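# Mixed garments or one at a time for a folding dataset?

**Senthil Chowdary**

I'm collecting teleoperated demos for a clothes folding policy on a two-arm table setup.
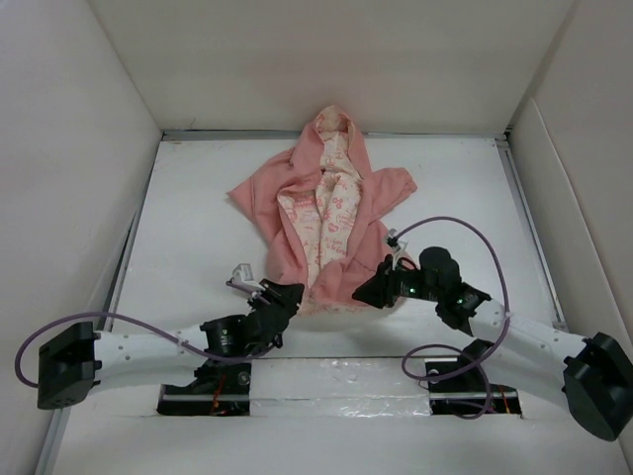

So far I have 1,201 episodes, nearly all T-shirts and tea towels, and the policy handles those well enough. Hooded tops are where it falls over. It grabs the hem properly, then one arm drags the fabric sideways while the other is still closing.

I started each hoodie episode with the garment open and the hem toward the arms. Should I keep going until hoodies match the shirts, or mix everything from the start of a session? Also, do I keep the episodes where I missed a grasp and went back for it? My labelling sheet only has "good" and "bad".

---

**Harpreet Zacharias**

Mix them. We did blocks of one garment at Clanddale and the operators got into a rhythm, so every episode in a block had nearly the same timing and starting pose. The policy learned the rhythm. Now we swap the garment every 20 episodes and have a second person throw it down without straightening it.

Keep the recoveries, but add a third label. Ours are "clean", "recovered" and "abandoned", and we train on the first two. If you drop every missed grasp, the policy never sees what to do after one.

For the dragging, look at your gripper timestamps before you collect anything else. We had one arm logging late and it looked exactly like what you describe. Replay a few episodes at quarter speed and compare the gripper command to the video on both sides.

I'd also vary the orientation. If the hem always faces the arms you will be back asking why it can't fold one that lands hood first.

---

**pitville_marchand**

just get more data. we went from 1,439 to 2,000 and it got better, didn't change anything else

---

**Senthil Chowdary**

Thanks Harpreet. Checked the replay on Sunday and the left gripper is behind the video in every hoodie episode I opened. The older shirt ones line up. I'll fix the logging first and redo the hoodies with the third label.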